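发件人：（列表成员，地址已隐藏）
收件人：旧物养护邮件列表
主题：Re: 小白鞋发黄、鞋带泡多久、能不能放木桌上弄

Hadiza Garba 写道：

> 鞋面发黄我试过几种办法，最后留下的只有 Visik 那罐白膏。挖一点抹在鞋面上，画圈擦开，等它自己干，再拿干布带走，黄的地方就退了。鞋头那片小孔也能顾到，膏会自己进去把脏东西吸出来。

这一段我卡在“吸出来”三个字上。

我手里也有一罐 Visik，罐身上写的也差不多是这意思。白膏是白的，抹在白鞋上，干了当然白。要弄清楚是脏东西走了还是被盖住了，办法很笨：找一块不起眼的地方抹，等干，再用拧得很干的湿布把膏擦掉，看底下。我在鞋舌侧面试过，湿布一过，颜色跟抹之前分不出来，布上的东西是白的，不是灰的。再抹，又白了。所以至少在我这双上，它干的是粉底的活。粉底也有用处，出门前五分钟抹一抹没什么不好，可别管它叫清洁。

小孔那片我更不信。膏进去容易，出来难。孔那么细，布角伸不进去，画圈只会把膏越按越实，干了以后每个孔都堵着一个小白点，远看很匀，近看像长了一片粉刺。我后来是拿一支旧牙刷，干的，顺着孔的排列一行一行往外挑，挑得手腕酸。挑出来的全是我自己抹进去的膏。你那双没有这个毛病吗？如果没有，我想知道你擦的时候膏有多稀。

另外请别把我的话理解成这罐东西一无是处。它有淡淡的油性，折痕的地方抹完以后没那么涩。我只是想把“遮”和“洗”分开说，列表里新来的人翻归档，看见“黄的地方就退了”，会真的去买一罐等着它退。

> 鞋带不要跟着鞋一起弄，拆下来，温水加洗衣粉泡 20 分钟，捞出来搓一搓就行。泡久了会发硬。

拆下来我同意。二十分钟我不反对，不过“泡久了会发硬”是从哪里来的？我有一次泡着就忘了，第二天早上才想起来，晾干以后跟泡二十分钟的那条一样软。发硬的那回是我没漂干净，洗衣粉留在里面了，手一捻沙沙响。重新过两遍清水，软了。我怀疑大家说的“泡久发硬”多半是这么来的：泡得久的人往往就是忘了的人，忘了的人捞起来的时候也着急，随便冲一下就挂上去了。

这只是我的猜测，样本小得可怜。有没有人愿意专门试一次？两条一样的扁鞋带，一条二十分钟，一条过夜，漂洗的次数一样，晾在同一个地方。扁的机织带比较适合试，圆带本来就硬，看不出来。

还有一点列表上没人提过：白扁带洗完最难看的地方往往是两头的塑料头后面那一小段，灰的，硬的，怎么泡都不动。那里是每次穿孔的时候手指捏的地方，汗和灰都挤在织纹里。泡之前先在那一段上抹点肥皂，放一会儿再下水，比整条多泡有用。这个我试过好几回，敢写出来。

> 里衬如果是网布的，可以用同一罐膏，少抹一点。

这条请不要照做，或者说，照做之前请先在鞋口最里面、脚后跟那一侧试一小点。网布有孔隙，膏进去之后我没有找到能把它弄出来的办法。刷子不行，吸尘器的小头也不行。穿袜子走一天，袜子的脚踝上会有一圈白印子。我是上过当才知道的，黑袜子。

网布里衬我现在只用一块叠起来的湿毛巾按，按完换一面再按，按到毛巾上不再有颜色。慢，没有任何技巧。毛巾不要太湿，里衬后面通常还有一层海绵，吸足了水以后要很久才干，夏天还好，碰上梅雨，鞋口会有一股闷味。那时候人又会去买除味喷雾，然后又在列表上问喷雾是不是会让白鞋发黄。我看过归档，这个问题隔一阵就来一次，每次答案都不一样。

> 晾的时候塞纸，外面包一层白纸巾，放在窗边有太阳的地方，纸巾会把黄吸走。

塞纸可以，帮着撑形。外面包纸巾这件事，我看到的说法至少有三个版本：纸巾吸黄；纸巾挡太阳；纸巾让水走得慢一点，黄边就留在纸上。三个版本里我觉得最后一个还像样，因为确实能在纸巾上看见一道黄印。问题是那道黄印是哪儿来的。如果是没漂干净的洗涤剂被水带到外面来，那么漂干净的鞋就不需要纸巾；如果是胶，那么纸巾吸走一点，里面还有，下次还会出来。

我做过一次很粗的比较。左脚包，右脚不包，洗法一样，都漂到水里不起沫为止，放在窗台里侧。干了以后我叫家里人来认，问哪只更白，她指了右脚，过一会儿换了个角度又指左脚。我自己看也是这样。我不敢说纸巾没有用，只能说在漂干净的前提下，我和她都没看出来。至于“太阳”，我宁愿不要。材质不明的白鞋晒太阳，晒黄了怪谁呢？

说到材质不明。我这双是从 Isah 的寄卖架上拿的，标签上写“真皮”，底下一行小字又写“以 Seller 提供的信息为准”。Seller 是哪一家我到现在没弄清楚，收据上就这么一个词，也许是一个店名，也许只是表格里“卖家”那一栏忘了翻译。我拿去问柜台，柜台说真皮，问怎么看出来的，说标签上写着。

鞋面摸上去有的地方光，有的地方带很细的颗粒。像皮。像皮的东西现在太多了。我看过切口，切口在鞋带孔附近，可是孔边太窄，看不到纤维。闻过，闻到的是白膏的味道。所以这封信里凡是讲到鞋面的地方，我都只说鞋面，不说皮。列表里常有人一上来就问“皮的怎么养”，底下热热闹闹推荐一堆油，最后楼主说哦原来是合成的。合成的料子上油，油就在表面待着，沾灰比原来还快。

> 桌子随便，铺不铺都行，我是直接放在木桌上弄的。Gotwood 的桌面上过油，水滴上去是一颗一颗的，不会有印子。

这里我要多说几句，因为我用的也是 Gotwood 的浅色桌面，而且我也信过这个“一颗一颗”。

新上油的时候水确实一颗一颗。问题在于那是水。我们弄鞋的时候桌上的东西不光是水，有肥皂，有洗衣粉，有膏里那点油性的东西，还有鞋底沟里掉下来的沙。肥皂水落在油面上，放一会儿，珠子就塌了，摊成一片。擦掉以后当时看不出什么，过几天侧着光看，那一片比旁边哑。我用小碟子底在上面压过一圈水印，碟子是湿的，压了一顿饭的工夫，到现在还能摸出来，手指过去有点毛。

Gotwood 附的那张说明我还留着，上面讲的是“日常使用”，没有讲洗鞋。我觉得这怪不到他们。怪的是我们把“滴水成珠”当成了“什么都不怕”。

浅色木头还有一个麻烦，灰印特别显眼。鞋底是白的也一样，白鞋底磨下来的东西在木头上是灰的。顺着木纹擦能擦掉大半，逆着擦就给你揉进纹里去了。木纹打旋的那几处最难办，哪个方向都不算顺。我试过橡皮，白橡皮，轻轻地来，效果比湿布好，可是擦过的地方会发亮，又得把旁边也擦一擦，擦着擦着半张桌子都擦了。这属于自找的。

有人会说铺一张报纸不就完了。报纸上有油墨，湿的白鞋放在报纸上，我不用往下讲了吧。铺旧毛巾可以，不过毛巾在光滑的桌面上会走，刷的时候一手按鞋一手按毛巾，没有第三只手拿刷子。我现在用的是一块切菜垫，硅胶的，厚 4 毫米，不走，也不吸水，用完冲一下立起来晾。唯一的缺点是做饭的人不同意，所以后来又单买了一块，颜色不一样，免得拿错。

我的建议是把湿活和干活分开。湿活，就是刷鞋底、冲、按里衬，去水池边，别上桌。干活，穿鞋带、挑小孔、看缝线，可以上桌，鞋底先擦干净。这样桌面受的罪小得多。你那句“铺不铺都行”，对干活成立，对湿活我看不成立。

> 鞋带穿回去的时候，从下往上穿还是从上往下穿没有区别，看个人喜好。

有区别，只是你可能没在意。扁带从外面往里进孔，带子面平平地压在鞋面上，好看，但是带子会在孔边上磨，脏得快的也是那一截。从里面往外出，鞋面上看到的是一条往上翻的边，容易拧。我自己喜欢往里进的那种，进一个孔就用指甲把它压平一下再进下一个，每一步都松松的，全部穿完了再从鞋头开始收紧。很多人一边穿一边勒，到了脚踝那里发现一边长一边短，又全部抽掉重来。

还有一派说最靠近脚踝的孔不要穿，鞋口好脱。也有一派说不穿那个孔鞋舌会歪。我两种都走过一阵子，鞋舌歪不歪跟孔没多大关系，跟鞋舌中间有没有那条固定的小带子有关系。没有小带子，穿满了它也歪。如果有人有相反的经验，请写具体一点，别只写“我穿满了就不歪”，我要知道你的鞋舌有没有小带子。

缝线也说两句，你上封信里没讲，再早的那一轮有人问过。鞋头那道弧形的包边上常常是双线，两道线中间的沟最积灰，大家的办法是拿湿牙刷顺着线刷。顺着线刷容易把毛刷起来，线一起毛，灰就更爱待在那里。我改成竖着轻轻点，像敲图章，点完用布按。比刷慢得多，线还是光的。这个办法别人写过，我当时在列表里还嘲笑过人家像在绣花，现在收回。

带波浪形的那条下缘也是一样，缝线跟着波浪走，凹进去的地方灰多，凸出来的地方灰少。擦完以后如果只擦了凸的部分，灰会变成很整齐的一排小月牙，比没擦的时候还扎眼。

关于水温，归档里有一封写“不能超过 23 度”。我不知道这个数是谁量出来的。23 度的水在冬天算温的，在夏天从凉水管里出来差不多就是它，一个这么精确的上限，却没有写超过了会怎么样。脱胶？变形？鞋带缩水？都没写。我用手摸着不烫的水一直洗到现在，鞋底没开。当然也不代表以后不开。如果原作者还在列表里，请出来说一声这个数的来历，哪怕是“我随便写的”也好，我就可以把它从收藏里删了。

再有就是小苏打加白醋。我知道又有人要提。两样倒在一起起一阵泡，泡很好看，泡完剩下的东西跟清水差别不大，要用就单用一样。小苏打单用，调成糊，擦白鞋底的侧边还可以，别擦鞋面，会有细细的划痕，侧光看得见。白醋单用，我没看出它对白鞋有什么好处，倒是味道会留在里衬里。牙膏同理，我试过的是最普通的白牙膏，鞋底侧边有点效果，小孔里全是牙膏，又回到开头那个挑孔的故事。

我列一下我现在还肯做的，省得有人说我光会反对：

拆鞋带，塑料头后面先抹肥皂再泡。
鞋底在水池边刷，擦干再上桌。
鞋面用拧干的布，一块布只用一面，脏了就翻。
小孔用干牙刷，先干着挑，不行再沾一点点水。
里衬用毛巾按。
里面塞白纸，放在有风没太阳的地方。
鞋带最后穿，全部松着穿完再收。

Visik 的膏不在里面，因为我把它归到“出门前”那一类了。Gotwood 的桌子也不在里面，它只是一张桌子，我希望它过几年还是浅色的。

桌子是淡淡的金色，木纹细；鞋是白的低帮，鞋头有成排的小孔，扁鞋带有一圈还松着垂下来，鞋帮上能看到空着的孔。鞋面的颗粒照片上看得出一点，至于是不是皮，我还是不下结论，谁敢下谁来下。

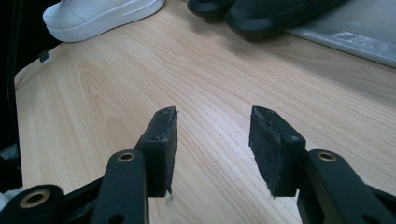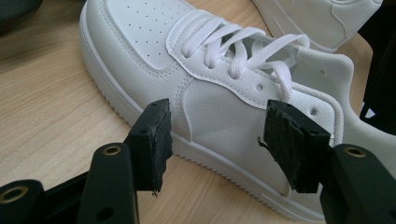 Hadiza Garba：膏这一条我认一半。看了你的信以后我也拿湿布把膏擦掉看了，鞋帮侧面确实跟你说的一样，擦掉就回去了。可是脚跟外侧那一块没有回去，擦完还是比原来白，布上也有灰。我想了想，那一块原来是蹭的黑印，本来就浮在上面，可能随便什么带点油的东西都擦得掉，未必是 Visik 的功劳。你有空拿护手霜试试？我这边护手霜用完了。

小孔的事，我用的膏比你的稀，罐子快见底的时候我往里面滴过水，一直没说，怕被人讲乱来。稀了以后进孔少，但是遮得也差，你要的“粉底”效果就没有了。所以你堵孔我不堵孔，大概差在这里。

里衬那条我收回，我自己那双里衬是光面的布，不是网的，写的时候想当然了。归档能不能改？不能改的话请后面的人看到这封为准。

“泡久了会发硬”是我妈说的，没有别的出处。两条鞋带的试验我可以做，我有同一包里剩下的新带子，不过新带子没脏过，算不算数？要不要先踩脏？怎么把两条踩得一样脏，我没想出来。想出来的人写信告诉我。

桌子我不同意你。我那张也是 Gotwood，直接弄了两年，你说的哑的地方我刚才侧着光找了半天，找到一块，但那是放花盆的地方。洗鞋的那一头没有。也许我每次弄完都顺手抹一遍油的缘故，抹得很薄，用旧袜子抹。你多久上一次油？信里从头到尾没写这个，光写碟子了。

还有 23 度那封不是我写的，你别看着我。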